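Tullside Neighbours Help Board
Home and Tidying
Posted in June by Tamsin Oyelaran

Sorting a big heap of beaded jewellery without ending up in a knot

Hello all! I've been given the job of sorting out the jewellery for our table at the Grusodthorpe summer fair and I'm loving it, but I could do with some advice before I go any further.

It started with one shoebox from my aunt and then word got out, and now I have beads coming out of my ears. Long strands, short strands, bangles, clip-on earrings, hair things, brooches with no pins. I counted up the necklaces last night for the price tickets and there are 147 (!!). Some of it is really lovely, and the brown and green strands are my favourites. I want to keep those together because I think they'd sell as a set.

I've been working at the kitchen table with the checked cloth on, as beads roll straight off the bare top and under the cooker.
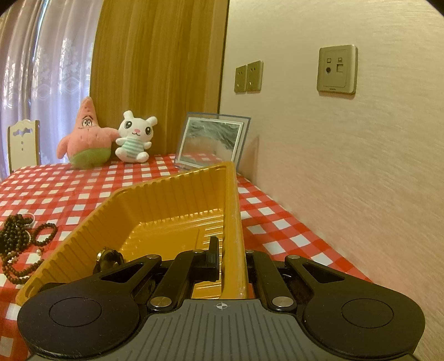 My trouble is with the long strands. Every time I lift one, it brings three of its friends along. I spent most of an evening on one clump and came out with two necklaces free and a broken thread. I've got yellow plastic trays, a roll of freezer bags and a tin of safety pins, and I'd rather not buy much else as everything we spend comes out of what we raise.

So, how do you get beads apart without snapping them? Do you sort by colour first or by type? And what do you do with the odd things that aren't really jewellery at all but came in the same bags? The fair is in 16 days so I do have a bit of time, and I'm happy to do it slowly if slow is the way.

Tamsin Oyelaran
Tullside

Ifeanyi Obi
9.40 pm

Oh, I'm so pleased somebody asked this! I did the jewellery for our school fair two years running and it's my favourite table by miles.

Type first, then colour. If you go by colour you'll have bangles hooked through necklaces and earrings caught on everything, and you'll be untangling the same things twice. Take out anything stiff to begin with (bangles, clips, brooches, hair slides) and put it all in one tray. Don't look at it again until the strands are done, however tempting. Once the hard bits are gone the heap loosens up a surprising amount.

For the strands themselves, spread the clump flat on the cloth and don't lift it. Lifting is what pulls the knots tight. Find a clasp, undo it, and push the beads through with your fingertips a little at a time. Undo every clasp you can find, in fact, even on the ones that look free. Two blunt knitting needles are brilliant for easing a loop open. A sprinkle of talc helps with fine chain, but I wouldn't put it on dark beads, it gets in the holes and you'll be there all week with a paintbrush.

The second each one comes free, hang it up or bag it. Don't lay it back down next to the heap! I used a clothes airer with safety pins along the rails and it was a beautiful sight by the end, like a shop window. If you haven't an airer, one strand to a freezer bag with the clasp done up over the top edge works nearly as well.

Empty a tray completely before you start the next kind of thing, and tip it to the light to see what's stuck in the corners.

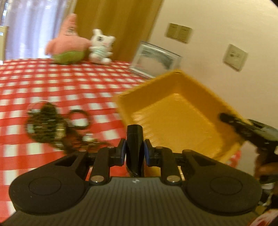 I've lost more earring backs in tray corners than anywhere else in the house, and a missing back is the difference between a pair you can sell and a pair you can't. Keep an old egg box by you for those and for any loose beads.

With the odds and ends I had a lucky dip. Wrap them in tissue, mix in a few decent brooches so it's fair, and the children go wild for it. We had 26 parcels the second year and they were gone before the teas opened.

For your brown and green ones, twist three or four together loosely and tie them with ribbon at the back. People can see how to wear them and you can ask more. Do post how you get on, I'd love to know what they fetch.

Mbeki
10.15 pm

just cut the bad ones up and sell the beads by the scoop. jam jar and a spoon. kids love it

Orus
7.05 am

Agree with Ifeanyi on nearly everything, especially the airer. I'd add a few things.

Check the thread before you hang anything heavy. Run it through your fingers by the clasp, and if it feels furry it's on its way out. Those are the ones to give to Mbeki's jam jar, or restring on nylon if the beads are nice. Restringing is very soothing once you get into it and a short necklace takes me half an hour with the radio on.

If there's elastic in any of the bracelets give it one gentle stretch over the tray, not over the floor. I speak as someone who still finds seed beads in the carpet.

Don't wash wooden beads or anything with a painted finish. A barely damp cloth is plenty, then dry it straight away. Glass can have a proper wipe and comes up gorgeous.

And take a hand mirror for the table! People buy far more once they've tried something on.

Tamsin Oyelaran
12.30 pm

These are wonderful, thank you so much! Clasps undone, everything flat, and I've freed nine since breakfast without breaking a single one. The airer is up in the hall and I keep walking past it just to look. The lucky dip is definitely happening, and I've asked my neighbour for a mirror. Mbeki, I've started a jar!

Related posts
Getting candle wax out of a cotton tablecloth
What sells best on a bric-a-brac table?
Storing fair leftovers until next year
Mending a brooch pin at home
Has anyone got a spare clothes rail in Tullside?

We use cookies to remember your log-in and keep the board running. By carrying on you agree to this. Change my settings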